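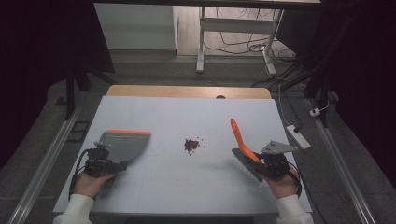

Dark red granules and a grey dustpan with an orange rim on a white tabletop

Call for participants: Household Food Storage Study

The Sikau Centre for Food Studies invites applications from households wishing to take part in a study of how dried foods are bought, stored and used at home. The study is carried out jointly with the Alotus Trust.

Participants will keep a written diary of their dry goods for 4 weeks and attend three group discussions at the Centre. Diaries may be kept on paper or online. Travel costs will be repaid up to 389 per household – receipts must be provided.

Applicants must be aged 18 or over and do most of the cooking in their home. Households of any size may apply, including people living alone. Those who took part in the February pilot are not eligible.

Applications should be made on the form available from the Centre's reception and returned by 17/07/2023. Late forms will not be considered. All applicants will be informed of the outcome in writing. Personal details will be held securely and will not be passed to third parties.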